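Lists > Jaltuvell Community Choir > Members > Message

Subject: Re: Snacks, rehearsal times and the Herkier piece
Date: 19/07/2019

Folks,

I'll answer the snack question first, as I know where our hearts lie. The break table carries on as before, and crackers are still the safe choice. Please keep chips away from anyone who sings tenor. We need what we have.
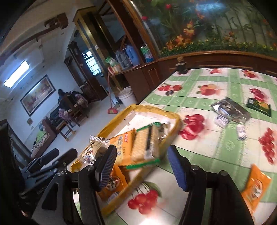 The yellow tray, with crackers.

Now, the part with notes in it. Somebody wrote on Tuesday:

> Do we really need to start the Herkier from the top
> every single week? By my watch we spent 55 minutes on
> page 2 and then sang the last six pages as if
> the building was on fire. Also, could the altos have
> the heater side for once?

Yes, no, and ask me in April. Starting from the top is a bad habit and it's mine. From next week we work backward: last page first, then the one before it, until we meet the part we already know. You will hate this for two rehearsals. I did it with the Quiroga hymn years ago and the basses didn't speak to me until the concert, when they came in early.

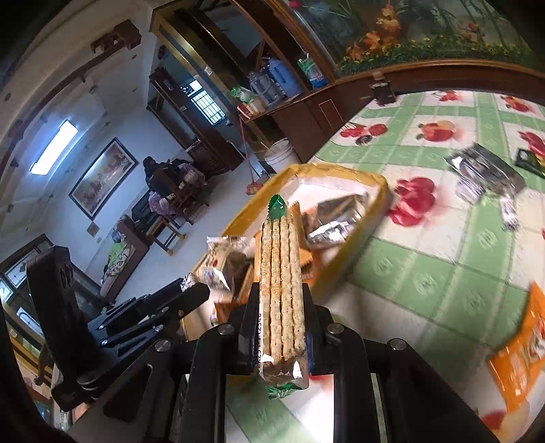
As for the entry at bar 39, I've heard the theory that it's printed wrong. It isn't. I checked it against the old Girnero copies, which have the same rest in the same place, plus a pencil note reading "WAIT." Whoever wrote that had met us. Please add the same note to your own copy, in letters as big as you like.

Seating: the altos may have the heater side if the sopranos agree to it, in writing, without anyone copying me on the discussion.

Folders are another matter. We own 400 photocopies of things we no longer sing and, by all signs, one usable copy of the thing we do. If you have a spare Herkier in the car, the piano bench or under a plant, bring it back. I don't need to hear the story. 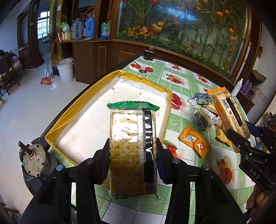
Last thing. The church wants the side door kept shut during warm-ups. The neighbors like music, I'm told, but they would prefer to start with the songs. Come in by the front, and if you're late, come in on a loud bit.

See you at seven. Pencils, please. Pens are for people who are sure.

Leandro Bravo

Recent messages on this list:
Lost: one black folder, much loved
Re: Re: Who has the tuning fork
Parking at the Girnero concert
Alto sectional moved upstairs

Contact the list owner | © Jaltuvell Community Choir | Back to top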